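Visit to the Kuvton sample rooms, 27 September 2022

We were met at reception by Hashini Mondal, who handles office trials for Kuvton. The tour took two hours and covered the cutting floor, the abrasion lab and the furnished test rooms.

The cutting floor runs two tables. Rolls come in from Tudose and are checked for width before cutting; offcuts over 30 cm are kept for lab use. Noise was moderate – conversation was possible without raising the voice.

In the abrasion lab each sample gets 1000 cycles, then a visual grading under a fixed lamp. Laurențiu Furtună showed us the grading cards. Reds are the hardest to grade, he said, as pile direction changes the apparent shade.

The test rooms are fitted out with ordinary desk items, a blue folder and a black Razer mouse pad among them, laid directly on the red surface.

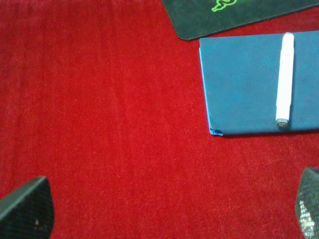

Pile recovery is read the next morning with a depth gauge. Results go into a shared sheet, which we were shown but could not copy. Parking is at the rear, entrance 2. The next visit is planned for November.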